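Home | News | Stores | Press | Contact

Kindano extends its shirt repair service to Hadcombe

HADCOMBE, March 4, 2023 – Kindano, the clothing repair firm, has opened a counter in Hadcombe for shirts whose owners swore in January that they would learn to sew.

The shop will replace buttons, turn collars and mend cuffs. A trial at the Arnum branch took in 842 garments, many with the missing button in an envelope and a few with somebody else's.

Buttons cost £2 each, fitted. The thread comes from Pálfi in 80 shades, most of them navy. Repairs are kept for a month, after which Kindano will write a polite letter, then a shorter one.

The first 700 customers get a spare button free, to lose at their leisure.

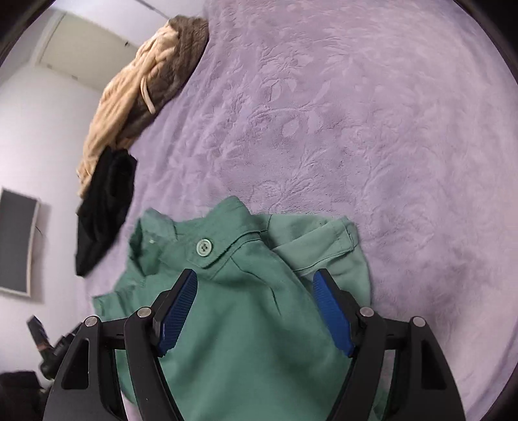

Ironing is not included and the firm has no plans to be talked into it.

Recent news
Arnum branch: new opening hours
Zips: a change to our prices
Collars, and when to give up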